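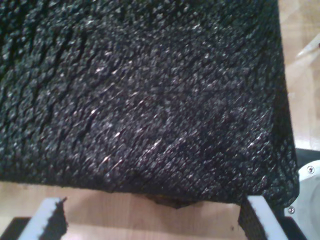 Minutes of the Knitwear Grading Working Group, February meeting, Bidwood site, upper meeting room. The group met to review the grading rules for used knitwear ahead of the changeover to the new bale specification, and to settle the items left open on dark goods, moisture and labeling. On dark goods, the point of difficulty is surface contamination: on a coarse black knit with a bumpy looped face, a few thin pale fibers show up as short bright slashes across the cloth, and graders do not agree on whether that alone should move a piece down a grade. The discussion is recorded under item 4.

Chair: Wayne Yeoman
Present: grading leads from Bidwood and Didberg, the Bidwood baling supervisor, a representative of Conier (outbound sales), a representative of Vakulenko (fiber reclaim), the health and safety officer
Minutes: Bidwood site office
Apologies: the transport coordinator

The meeting opened at 9:30 a.m.

1. Minutes of the previous meeting

Accepted with two corrections. In item 3, "carded" should read "carbonized." In item 6, the action on the floor scale belongs to Didberg and had been listed under Bidwood.

2. Matters arising

2.1 Floor scale, Didberg. The scale has been recalibrated and the certificate is on file. The Didberg grading lead reported that readings still drift when the loading door is open. The chair asked for the scale to be moved to the inside wall before any further calibration is paid for. Action: Didberg.

2.2 Needle detector. The spare belt has arrived. It is the correct width but is the older pattern without the center guide. The baling supervisor will fit it at the next planned stop and report on tracking. Action: Bidwood baling.

2.3 Sample cards. Conier has returned the sample cards for grades A and B. The grade C card is missing two swatches, both from the lambswool section. Bidwood will replace them from stock.

2.4 Glove trial. Closed. The thinner glove was preferred for hand grading and will be ordered for both sites.

3. Intake and hold figures

3.1 The Bidwood grading lead presented intake for the period. The site received 498 bales of mixed knitwear. Of these, 164 were placed on hold at first inspection. After second inspection 118 of the held bales were released at their original grade, and the remaining 46 were downgraded or sent to reclaim.

3.2 The chair noted that a hold rate of this size, with most of the held material released unchanged, points to a problem in the first inspection step. The Bidwood lead agreed. The present form gives the first inspector only two outcomes, pass and hold, and any doubt on color, handle or surface is entered as a hold.

3.3 It was proposed that the form be given a third outcome, "pass with note," which would let the bale move forward with the doubt written on the tag. Didberg has used a similar tag informally and finds it workable provided the note is limited to one line. Conier had no objection so long as the note does not travel with the bale past the grading floor.

3.4 Agreed: the revised form will be drafted by Bidwood and circulated before the next meeting. Didberg will supply a copy of its tag.

4. Dark goods: surface lint and grade

4.1 The current rule states that "visible foreign fiber" on the face of a garment is a grade B fault. It was written for light and mid shades, where stray fiber is rarely noticed unless there is a good deal of it. Applied to black and navy as written, the rule puts nearly all dark knitwear in grade B.

4.2 The Didberg lead argued that loose surface lint is picked up in handling and says nothing about wear. A garment that has been through a mixed sorting line will carry fiber from whatever was in front of it. Didberg's practice is to take one pass with a lint roller and grade what is left.

4.3 The Vakulenko representative raised the opposite case. Where pale fiber is worked into the structure of the knit, a roller does not lift it, and the piece will contaminate a black reclaim lot. For shoddy yarn spun without re-dyeing, a small fraction of white fiber is visible in the finished yarn. Vakulenko therefore needs embedded fiber to be called out even where the garment is otherwise sound.

4.4 There was some discussion of textured fabrics. Bouclé, moss stitch and other raised surfaces hold lint between the loops, and yarns with a sheen can be misread as contaminated under the strip lights on the Bidwood line. The Bidwood lead said that inspectors are turning pieces to the light by hand to tell luster from lint, and that it adds to the time per piece. The chair asked whether an angled lamp had been considered. It had not.

4.5 Agreed wording for trial at both sites: 

"On black, navy and charcoal goods, loose surface fiber is disregarded if it lifts with a single roller pass. Fiber remaining after one pass is recorded as embedded. Embedded fiber is a grade B fault for resale and must be noted for reclaim."

4.6 The trial will run until the next meeting. Rollers are to be changed at the start of each shift and whenever the sheet is full. Bidwood will fit an angled lamp at one inspection position only, so that the two arrangements can be compared. Action: both grading leads.

5. Moisture

5.1 The baling supervisor reported two bales opened at Conier with a musty smell. Both were wool-rich and both had been pressed on the same morning. The moisture readings on the tags were within limits, but they had been taken at the outside of the bale.

5.2 The meeting discussed probe depth. The long probe reaches the core but is slow, and the tip has bent twice in dense bales. The supervisor prefers to sample the loose stock in the hopper before pressing. The Vakulenko representative considered the hopper reading sufficient for acrylic and cotton — less so for wool, which can feel dry in the hand at a moisture content that will cause trouble in the bale.

5.3 Agreed: hopper reading for all stock, with a core reading in addition for any lot recorded as wool-rich. Both readings go on the tag. The supervisor will get a price for a replacement tip in the heavier gauge.

6. Bale weight and strapping

6.1 Under the new specification the maximum bale weight for knitwear is 645 pounds. The Bidwood press is able to exceed this with dense cotton knits, and the operator currently judges the cutoff by ram travel.

6.2 The health and safety officer asked that the limit be posted at the press and at the forklift bay. Overweight bales are to be broken and re-pressed. They are not to be shipped under a concession.

6.3 Strapping. Conier asked for polyester strap in place of wire on all grade A bales, citing rust marks on outer garments. Didberg has already changed over. Bidwood has wire in stock and would prefer to use it up on reclaim bales, to which Vakulenko agreed on condition that cut ends are turned inward.

6.4 Action: Bidwood baling to post the limit and to order polyester strap for grade A.

7. Labels

7.1 The grading leads were asked how to treat garments with no fiber content label. At present these go to reclaim as "unknown." The Didberg lead estimated that a good part of them could be identified by hand and by a burn test on a pulled thread.

7.2 The health and safety officer will not approve burn testing on the grading floor. It may be done in the Didberg lab room under the hood, on pulled threads only, by a person who has signed the procedure.

7.3 The Conier representative stated that unlabeled garments can be sold in grade B but not in grade A, whatever the result of the test. The chair asked that this be written into the rule so that time is not spent testing pieces that cannot move up.

7.4 Deferred: whether a handheld fiber reader is worth renting. Vakulenko has one on loan and will report on how it performs with dark shades, which are known to give weak readings on that type of instrument.

8. Training

8.1 New graders at Bidwood are spending their first week on light summer knits and meet heavy and dark goods only when they are moved to the main line. Wayne Yeoman asked that both be included from the first day.

8.2 Didberg offered to make up a reference box of dark pieces covering pilling, felting, loose lint, embedded lint and yarn luster. Each piece is to carry a sewn-in number, with the agreed grade held on a separate sheet. The box will go to Bidwood first. Action: Didberg.

9. Any other business

9.1 The hook on the north trolley rail at Bidwood is catching sleeves. Maintenance has been told.

9.2 Conier asked for tags to be attached on the short side of the bale. Agreed for new bales. Existing stock will not be retagged.

9.3 The trim bins at Didberg are being emptied too late in the shift and buttons are reaching the reclaim feed. The Didberg lead will move the emptying time to the mid-shift break.

10. Next meeting

To be held at Didberg, starting at 9:30 a.m. The lint trial results and the revised inspection form will be taken first. Papers are to reach the Bidwood office one week ahead.

The meeting closed at 11:50 a.m.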